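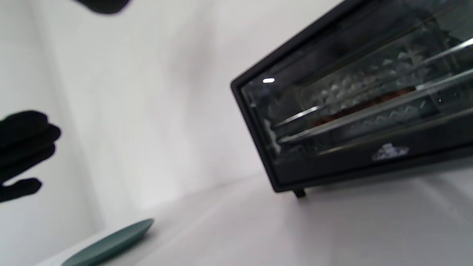

Second tray of the afternoon, browning on the wire rack.

Kitchen gallery – the little oven at Brellulcombe

Hello again! I promised Catinca I'd put up a page for the toaster oven after she asked about it for the umpteenth time, so this is it, smudge on the glass and all (I'd have given it a wipe if I'd known it was going to be famous). It's the black one that lives on the white table, and it has more or less taken over from the big cooker since we moved in.

I was very unsure about it. I've burned things in far grander ovens, and Stuart told me the small ones only do toast and cheese on toast. Well, he has eaten his words, along with a good share of what came off that tray – dark tin, middle of the rack, and I like everything a proper reddish brown before it comes out. Bianka would have it out much sooner. We've agreed to differ.

The bit I'm fondest of is the inside, funnily enough. The walls have a diamond pattern pressed into them and the ridges catch the light, so you can stand there peering through the dark glass and feel very well looked after. It stands on short feet too, so I can get a cloth underneath when the crumbs travel (they do travel).

A few things people have asked:

Does it fit a full-size baking tray? No, sorry! I use a small one and do things in batches.

How long do I give it? I warm it up for 10 minutes and then start looking after another 10. Everything goes quicker than the recipe says, so I hover.

Would I have another? Yes, tomorrow. Josphat is after one for the flat and I've told him to measure his worktop first, and leave a good gap behind it.

Miklós wants his dumpling recipe on here next, and I still owe you the plum jam from November. If you've a favourite small-tray bake, send it over – I've got plenty of flour and two hungry neighbours.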